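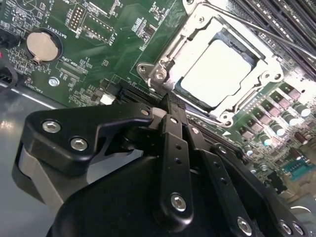

Wrist view or fixed view for socket insertion?
Posted in: Manipulation research

tirkwood_lab
3 Nov 2019
I would like opinions on a result which I find a little strange. We train a policy to pick a processor from a moulded tray and seat it in the socket of a workstation board. With the wrist camera only, it reached 782 successes over the whole test set. When we added a fixed overhead camera, the number went down to 354, with the same number of trials. I expected the opposite. The demonstrations and the training time were the same.

hoarau
Did you calibrate the overhead camera again after moving the chassis? A small error there costs you everything at the socket.

tirkwood_lab
Yes, before every session. Also the policy does not use the calibration, it sees only the pixels.

gimgate77
Then I am not surprised. The overhead picture looks almost the same for a chip 2 mm off and a chip in place, so the network learns to trust a view that says nothing. I would drop it.

hoarau
I disagree. The wrist view has its own problem — the fingers cover part of the work exactly when you need to see it. I would keep both and crop the overhead one to the socket.

truditstead
Which part fails? Pick or insertion? Please separate them before you blame a camera.

tirkwood_lab
Fair question. Almost all failures are at insertion. The pick is easy, because the chip sits in a square recess and its bright metal top is simple to find against the grey plastic. My set-up has the tray lying flat beside the open chassis, so one wrist view from higher up can hold both the chip and the empty socket.

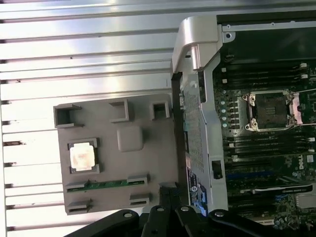
Replies, page 2

gimgate77
If you can get both in one wrist view, I see even less reason for the second camera.

truditstead
I would not go so far. Try 3 random seeds first. One run per condition is not a result, in my opinion.

tirkwood_lab
You are right, it was one run each. I will repeat with 3 seeds and also try the crop from hoarau. The colour settings stay fixed for all of them.

hoarau
Please post the failures too, I would like to see at which angle the chip arrives.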